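Dolum Hand-Held Teaching Gripper, Pair: Review After 3000 Demonstrations

Filed under: Data collection hardware
Reviewed by Yannick Caron

The Dolum is a hand-held parallel gripper for recording manipulation demonstrations without a robot present. It is sold singly or as a matched pair. We bought the pair in January to replace a leader-follower teleoperation setup that had become the slowest part of our work. Four people have used it since, on two benches, for cup handling, towel folding and a small amount of drawer opening. This review covers the hardware and the recording software that ships with it. It does not cover policy training, except where the gripper affects it.

Setup

Assembly took Roya Bakhtiari most of a morning. The handles arrive complete, but the jaws and linkages have to be fitted, and the printed sheet shows the left linkage mirrored. The PDF on the Dolum site is correct. Calibration is a matter of opening and closing each jaw fully when prompted, then moving the unit slowly in front of a printed marker board. Each unit stores its own calibration, so a gripper can be swapped between benches without repeating the procedure.

The pair shares one clock over a cable. There is a wireless sync option in the menu, which we tried and stopped using after finding drift between left and right on longer recordings. With the cable attached we have not seen a problem, although the cable is too short for anyone tall working at a standing bench.

Handling

The trigger has a long, even travel and maps directly to jaw width. That matters more than I expected. On our old teleoperation rig, operators closed on an object until they saw it move on a monitor, which crushed thin items and taught the policy to do the same. With the Dolum the operator feels the contact through the trigger and stops there. 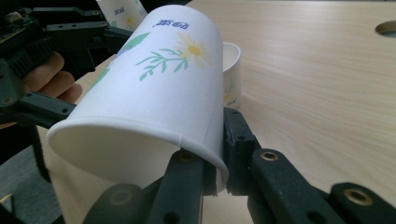 Paper cups are the task I would use to judge any gripper of this type. They are light, they deform early, and the opening gives the operator a choice of grasp that has to be made the same way across a session. Our protocol is a side grasp close to the rim, with one jaw behind the rolled edge and the cup turned on its side before placement. The printed flowers on the cups we use help here, in that a reviewer scrubbing through footage can tell from the daisy and its sprig which way a cup has been rotated. Plain cups gave Roya a good deal of trouble when she was labeling orientation. The jaws themselves are flat enough to find the rim by feel, and the squared pad holds thin paper without much trigger force. It does less well on glossy plastic, where we added a strip of rubber tape.

Two-handed work takes practice. New operators tend to park the second gripper in the air close to the first, where it blocks part of the view and adds motion that has no purpose in the task. We now ask for a fixed rest position. Agustina Figueroa, our most consistent operator, rests the idle unit at the edge of the table and brings it in only when needed.

Fatigue is a real limit. After 45 minutes the wrist supporting the unit starts to dip, and it shows in the trajectories as a slow sag during holds.

Durability

The linkages pivot on screws that go into brass inserts in the black plastic. One insert on our right-hand unit worked loose after 2000 recordings and was reset with a soldering iron. Dolum sent a replacement arm without argument, but shipping took three weeks. Check the screws at the start of each session. A loose pivot reads as jaw movement, and the software will not warn you.

Software

The recorder is plain and mostly reliable. Start and stop are on the handle, and a long press discards the last take. Export is slow: a session of 830 takes ran overnight. There is no way to tag a take as a partial failure, only keep or discard, so Wajid Khokhar wrote a small script that reads a double press as a flag. I would like to see that in the product.

Compared with the Urnel

We had an Urnel on loan for two weeks. It is lighter and its export is much faster. Its trigger is spring-loaded with a stiff final third, and on cups our operators overshot the closing force often enough that I would not choose it for thin objects. For boxes and tools it would be my pick.

Verdict

Good trigger, good calibration, mediocre export, short cable. Buy the pair if any of your tasks need two hands, and order a spare arm with it. Labs that already own a teleoperation rig should keep it for tasks where the robot's reach is the constraint, as a person holding a gripper will happily record motions the arm cannot follow – we lost a full session of drawer data that way.

Rating: 4 out of 5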